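Clornport Shared Office, pre-summer walk-through
Checklist with my comments
16th November

Right, same deal as in March. I go round with the list and the tape measure, tick what I can tick, and write too much next to the rest. If you sit on the ground floor, most of this is about you. If you're upstairs with the Munteanu lot, skip down to the kitchen and the data stuff.

1. Front door and entry
Door closes by itself: YES
Comment: Finally! The new closer is a bit keen, so mind your heels with a pram or a trolley.

Entry mat flat and not curling: NO
Comment: The corner near the letterboxes has curled up again. I've taped it down for now (ugly, I know) and asked for a heavier one. Please don't kick the tape off.

Path lighting: YES
Comment: All on when I tested it. One is more orange than its neighbours, which bugs me but isn't a safety issue.

2. Exits and corridors
Rear exit opens with one hand: YES

Corridor clear width at least 1,000 mm: NO
Comment: I measured 966 at the pinch point next to the stationery cupboard. Our own house rule is 1,000, and the cupboard has crept forward since March. My guess is that somebody shoved it out to get at the skirting and never shoved it back. I had a go on my own and it's far too heavy, so two people please, and empty the bottom shelf first.

Exit signs lit: YES
Comment: Lovely and green.

Bikes in corridor: SORT OF
Comment: There were none while I was there, but there's a fresh tyre mark on the wall, so come on. The rack out the back is under cover and it's free.

3. Fire gear
Extinguishers on brackets, tags readable: YES
Comment: The kitchen one had tea towels hanging off it. I've moved the tea towels.

Fire blanket: YES

Evacuation plan on wall matches the building: NO
Comment: It still shows the old meeting room wall, the one that came out when Ponus moved in. I've sent a scribbled-on copy to the print shop. Until the new one turns up, follow the signs and not the map.

4. Kitchen
Tap water temperature: YES
Comment: Hot, but it won't take your skin off.

Power boards near the sink: NO
Comment: The toaster and the sandwich press are sharing a board again and the board is sitting on the draining side of the bench. I've unplugged it and put it in the cupboard over the fridge. There are two perfectly good wall outlets at the other end!

Fridge seal: YES
Comment: Not safety really, but I was there. Throw out your yoghurt.

5. Desks and chairs
Chair bases and castors: MOSTLY
Comment: One chair at the window end has a cracked base. It's got a red tag on it and it lives in the storeroom now. Please don't rescue it, no matter how comfy it is.

Monitor arms tight: YES
Comment: Did the lot with an Allen key and my knuckles are suffering for it.

6. Leads and data cables
Floor leads covered: NO
Comment: There are 7 spots where a lead crosses a walkway with nothing over it, and the worst is between the printer and the Cluris desks. I've ordered more of the rubber cable cover, the wide sort with the yellow edge.

Network leads sound, plugs and boots in decent nick: YES
Comment: I look for split jackets, flattened bits where a chair has rolled over them, and boots that have slid back up the lead. Please unplug by the plug and don't yank on the cable.
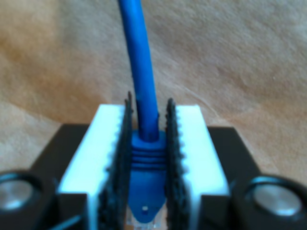 Cluris desk wrote back on the shared copy that they're happy to have the printer moved to their side of the walkway, as long as the noisy tray gets fixed first, and that would get rid of the worst crossing without any cover at all. Good idea, I reckon! I've rung about the tray.

Test tags on power leads: MOSTLY
Comment: We have 178 tagged items on the register and I couldn't find two of them, a desk fan and a long extension lead. If either is at your place, no questions asked, just bring it back.

7. Outside
Bins clear of the rear exit: YES
Comment: Just. The recycling one likes to wander when it's windy, so put the brake on.

Gutters: NOT CHECKED
Comment: I don't do ladders. Booked in with the gutter people.

Still to do
Shift the stationery cupboard back (need two people, I'll shout lunch)
Heavier entry mat
New evacuation plan up
Cable cover down when it arrives
Printer tray, then printer move
Find fan and extension lead

Add your own comments under the item they belong to and not all at the bottom like last time, please. Next full walk-through is in March.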